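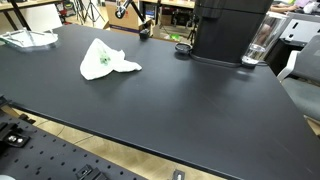

Paño blanco sobre la mesa negra.

Inicio Foros Casa y cocina Limpieza Buscar Entrar

Tema: ¿Paños de tela o papel de cocina?
Publicado por Eimear Ó Néill, 24 de febrero de 2024

Buenas tardes a todos. Llevo bastante tiempo leyendo este foro y es la primera vez que abro un tema, así que les pido paciencia con mi español, que aprendí de mayor.

Quisiera dejar de comprar papel de cocina. En casa somos seis y los rollos desaparecen con una rapidez que me da vergüenza. En junio decidí sustituirlo por paños blancos de algodón. Compré un lote de 25 en una liquidación de Levchenko, la tienda de menaje de mi calle, y desde entonces los utilizo para casi todo: secar platos, limpiar la encimera, cubrir la masa del pan.

Mi problema es el siguiente. Después de unos meses los paños han perdido el blanco y, lo que es peor, absorben menos que al principio. Algunos empujan el agua de un lado a otro de la mesa sin recogerla. Los lavo con detergente Gellon y un poco de suavizante, en programa de algodón. ¿Hago algo mal? ¿O es que el algodón se gasta tan pronto?

Les agradezco de antemano cualquier consejo.

tresfogones
Quita el suavizante. Hoy mismo. El suavizante deja una película en la fibra y por eso te resbala el agua. A las toallas les pasa igual. Haz dos o tres lavados sin él y ya me contarás.

marga_n
De acuerdo con tresfogones en lo del suavizante. Y mira también cuánto detergente echas, que casi todo el mundo se pasa. Si al aclarar un paño a mano en el fregadero sale espuma, te estás pasando.
Para el blanco, percarbonato. Yo uso el de Letinar, que viene en bolsa de 400 gramos, pero cualquiera vale. Agua muy caliente, una cucharada sopera en un barreño y a remojo.

Eimear Ó Néill
Muchas gracias a los dos. Lo del suavizante me sorprende, porque mi suegra lo pone en todo y sus paños absorben perfectamente. Quizá pone muy poco - se lo preguntaré con cuidado.

marga_n, ¿cuánto tiempo los deja usted en remojo? Tengo miedo de estropear el tejido.

marga_n
Yo los tengo toda la noche. Nunca se me ha roto ninguno por eso. Y tutéame, mujer.

tresfogones
Toda la noche me parece una barbaridad. El percarbonato trabaja mientras el agua está caliente, luego ya es agua fría con polvos. Yo pongo la alarma a 25 minutos, muevo un poco los paños a la mitad y a la lavadora.

marga_n
Pues los míos salen blanquísimos. Cada maestrillo tiene su librillo.

hule_viejo
Voy a llevar la contraria. Yo hice el mismo cambio y volví al papel. Con tela acabas poniendo lavadoras medio vacías a temperatura alta, y me gustaría ver qué gasta eso. Además, para el pollo crudo o el aceite de la sartén no me trago lo de la tela. Un paño sucio hecho una bola junto al fregadero es un criadero.

Eimear Ó Néill
Estimado hule_viejo, comprendo su objeción y en parte la comparto. Para la carne cruda sigo utilizando papel, y no pienso cambiar en eso. En cuanto a las lavadoras, no pongo ninguna solo para los paños: van con las sábanas y las toallas, que de todos modos lavo con agua caliente. Entre un lavado y otro los extiendo en el tendedero para que no se guarden húmedos.

Mi cuenta es más modesta. El año pasado gastamos 115 euros en papel de cocina. Los paños me costaron mucho menos y todavía los tengo, aunque estén grises. Me gustaría que me duraran unos años.

Con mucha luz todo parece limpio - para juzgar si un paño se ha puesto gris, hay que llevarlo a la ventana y ponerlo junto a uno nuevo.

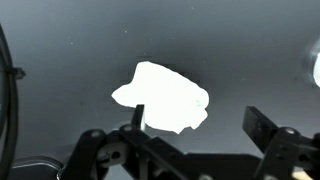
Aisling Gallagher
Yo no me obsesionaría con el blanco. Un paño gris seca igual que uno blanco si está bien aclarado. Lo que sí importa es el tejido. Los de nido de abeja recogen mucha más agua que los lisos, y los de lino tardan en ser buenos, hay que lavarlos muchas veces antes de que cojan gusto a secar. Si los de la liquidación son lisos y muy tupidos, puede que nunca hayan sido gran cosa.

tresfogones
Ahí le has dado. Y cuidado con los que llevan poliéster. ¿Qué dice la etiqueta?

Eimear Ó Néill
La etiqueta dice algodón cien por cien. El tejido es liso, en efecto. Al principio absorbían bien, de manera que me inclino por la teoría del suavizante.

He hecho hoy una prueba pequeña: he lavado la mitad de los paños sin suavizante y con menos Gellon. El agua ya no resbala tanto, aunque todavía no son como nuevos. Seguiré así el resto del mes. El remojo lo haré con la alarma de tresfogones, y si no basta, probaré la noche entera de marga_n.

hule_viejo
Ya nos dirás cuando te toque fregar el horno.

marga_n
Para el horno, camisetas viejas cortadas en trozos. Se usan y se tiran.

Aisling Gallagher
Las camisetas dejan pelusa si son de las malas. Mejor una sábana bajera vieja. En el mercadillo de Wutstead las venden por casi nada, y de una sale un cajón entero de trapos. Eso sí, córtala con tijera dentada, que si no se deshilacha en la lavadora.

Eimear Ó Néill
Tengo una sábana bajera con el elástico roto que guardaba sin saber para qué. Una pregunta más, si me permiten: ¿los trapos de la sábana se pueden poner en el mismo remojo que los paños, o es preferible separarlos?

tresfogones
Si es blanca, todo junto. Si es de color, aparte.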